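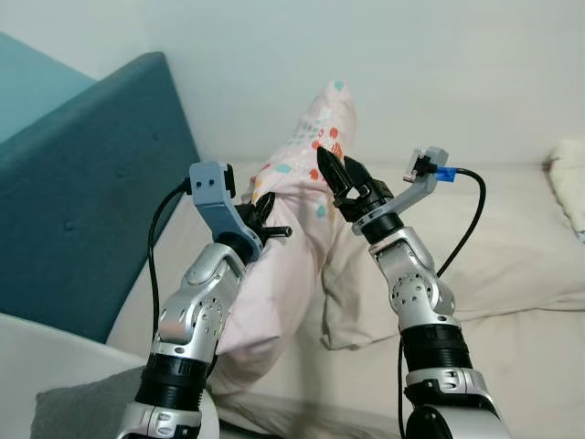 OK so if you're flying out of Hillivar this month, read this before you leave the house, I beg you. The upper curb at departures is closed. All of it. I found out at 5 a.m. with two suitcases and a driver who wanted to be anywhere else.

The notice on the airport site is dated 2020-06-09 and it's buried under the parking rates. It says the deck is being resurfaced and the work goes "through June." Through June! No end date, no map.

What happens now: every car gets pushed down to the arrivals level, where the hotel vans and the taxis already are. One lane was moving when I got there. People were getting out on the ramp and walking it with their bags, kids and all, and a guy in a vest kept yelling at them to get back in their cars.

The 671 bus still runs but it doesn't stop at the doors anymore. It drops you at the far end of the long-term lot, by the Pallov rental counter, and you walk from there. There's a sidewalk for most of it — not all of it. 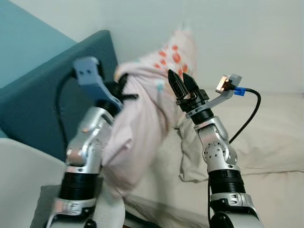 Pink with red-orange dots, over by the teal sofa.

Somebody asked about the elevators. From the arrivals curb you want the pair behind the Thongdee coffee stand. The ones by the main doors had a line clear out to the baggage belts, and the escalator next to them was only going down. Why would you set it to down?? Everybody is trying to go UP.

Also, bag drop for the Prilska flights has moved to the other side of the hall. I was on the 535 and stood in the wrong line for ages because the old sign is still hanging there, all lit up. Look for the paper sign taped to the pillar. Yes, paper.

Security itself was fine! Four lanes open, friendly people, shoes off, done. I made my flight with just enough time to buy a terrible muffin (and eat it standing up).
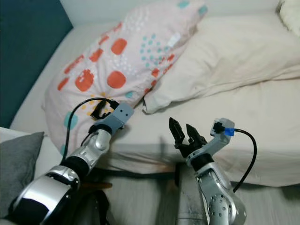

Decha Luangrath replied that you can skip the whole mess by getting dropped at the train station and riding the airport shuttle in, because it uses the service road and lets you off right by the check-in hall. It's bus 629 and you pay the driver.

Did not know that, thank you Decha! I'm going to try it on the way home next week, only in reverse, if it even picks up at night. The timetable I found just says "see posted times" and I have no idea where they're posted.

Will add to this thread once I've done it. And if anyone has flown out of there since the weekend, tell me if they've fixed the escalator.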